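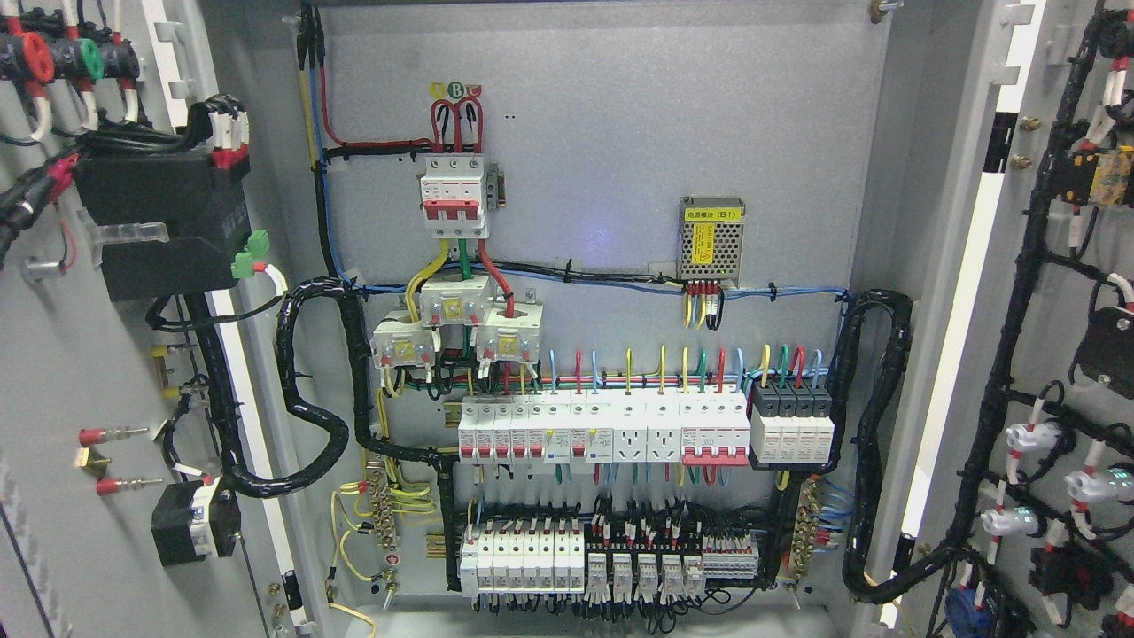
Cabinet open, three red toggles on the main breaker.

1/ Wandimance have a new album coming, their first in six years. It's called Gratis and it isn't free. 18 tracks on the digital version, fewer on the vinyl. I've had the promo for a week, so a few notes on it.

2/ If you don't know them: two producers who met doing warm-ups at Stekton, back when it was one room and a bar that only took coins. The early twelve-inches were fast and quite rough. The last album was slow and had a lot of choir on it.

3/ Gratis goes back to the faster stuff. Most of it sits somewhere between electro and breaks. The drums are dry and loud and the bass is mixed lower than you'd expect. On small speakers you lose half of it.

4/ Opening track is seven minutes and takes almost 20 bars to bring in a kick. I skipped it the first two times. It works better at night.

5/ Best run is tracks three to six. Track five has a vocal sample slowed down until you can't make out the language, with a bell line over the top. They were already playing a version of that one last winter, with a different ending. I preferred the old ending.

6/ Middle of the record is weaker. There are three beatless pieces close together and two of them use the same pad sound. You could lose one and I don't think anyone would write in.

7/ The label is Peng again. They did the early singles, then there was a gap of several years when Wandimance put things out themselves. Same sleeve designer as before. Plain grey cover, title on the back only.

8/ Formats: double vinyl, digital, and a tape with a 24 minute live recording on side B. The tape is the one I'd get. The live set has two tracks that aren't on the album and the crowd noise is left in.

9/ Vinyl pressing is 2,564 copies, which is an odd number. Peng say that's what the plant delivered and they're selling all of them. No repress planned before summer.

10/ There's a launch night at Stekton at the end of December. Doors at ten, Wandimance on last. Tickets at the door only. The big room is still standing only and the cloakroom closes before the music does, so travel light.

11/ Someone asked if it's a good place to start with them. I'd say start with the second single, then this. The choir album can wait until you know whether you like them.

12/ Also asked: yes, the old singles are going back on sale, digital only, the same day as the album. The B-sides are included this time. The remixes aren't.

13/ Will post a track list for the tape when I've typed it up. The one on the inlay has two titles swapped.

December 25, 2019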